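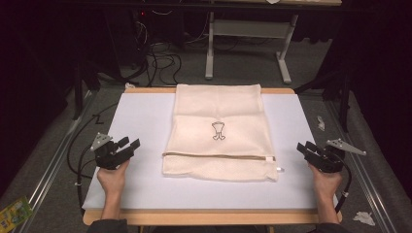
Mesh laundry bags are sold on a promise I have never quite believed, which is that a bit of netting and a zip will make a washing machine behave like a patient person with a basin. I started using them in April and I'm still arguing with myself. The cream one folds down into a tidy rectangle, I'll give it that, and the weave is fine enough that a bra hook ought to have trouble getting through. It has a little line drawing printed on it, something like a cup or a head on two stubby legs, and I can't see what that does for anybody's tights. The crease lines across the upper half are the part I look at when somebody tells me these things "store flat". Flat-ish, I'd say. The bottom flap has ideas of its own.

Reading time: 4 minutes

The zip
A thin line in brown and tan with a small white pull at the right-hand end. The pull sticks out a touch past the side of the bag when it's folded, and every zip pull I've known that stuck out has caught on something sooner or later. The dearer bags have an elastic loop to tuck the pull into. I was told this was the whole difference between a good bag and a bad one. I've had two with the loop, and on both of them the elastic went slack before the netting wore out.

The mesh
Fine mesh for fine things, coarse mesh for jumpers and trainers. That is the rule on the back of every packet and I can find no one who will say where it comes from. My own feeling is that fine mesh holds on to powder. A black vest came out of mine with a white bloom along one seam, and I've used liquid since.

The folding
There is a school of thought, very strong in the Istville laundry group, that a bag should be folded the same way each time so that it keeps its shape. I have tried it. Smooth it out on a table, sides in, zip towards you, done. It looks lovely in the drawer. Whether the bag washes any better for it I doubt very much, but I've carried on doing it and can't give you a good reason.

The drawing
Mileo, who make a range with cartoon characters on, say the pictures help a household tell whose bag is whose. Fair enough if there are six of you. In a small flat I'd sooner have the money off. Printed outlines on netting do crack, by the way – wash the bag inside out if you care about yours.

The weight question
I put the same load through twice, once loose and once bagged, and weighed it after the spin. The bagged load was 581 grams heavier. That's water. My machine is an old Gál with a tired spin, so yours may do better, but anybody who hangs washing indoors in winter should think about that before putting everything they own into nets. Half full is plenty. A crammed bag goes round like a football and the middle of it hardly gets wet.

What I'd still put in one
Tights. Bras with hooks. Baby socks, which otherwise end up in the door seal. Anything with a drawstring, at 30 degrees and a slow spin. I wouldn't bother for T-shirts, whatever the packet says, and I certainly wouldn't for towels.

What it hasn't done
It hasn't stopped bobbling. The grey cardigan bobbled in the bag exactly as it bobbled out of it. A shop in Clevow assured me the finer weave would cure this and offered me a set of three – I have a drawer full already, thank you.

Comments

You're too hard on them. I've had the same bags for years and the only one that failed was one I shut in the door myself.

Agree about the zip pull. I put a small safety pin through mine to keep it closed. My sister says the pin will rust. It hasn't so far.

Did you weigh the load with the bag or take the bag off first? It would make some difference, though not 581 grams' worth I suppose.

Reply from the page owner: Bag off both times. I may be grumpy but I'm not daft.

I wash the bag by itself now and then on hot, otherwise it starts to smell of old detergent. Never seen that mentioned anywhere.

We use ours for carrying onions. Very good for onions.

Contact | Page last changed Jun 10, 2019 | © The Doubtful Laundry, all rights reserved | Back to top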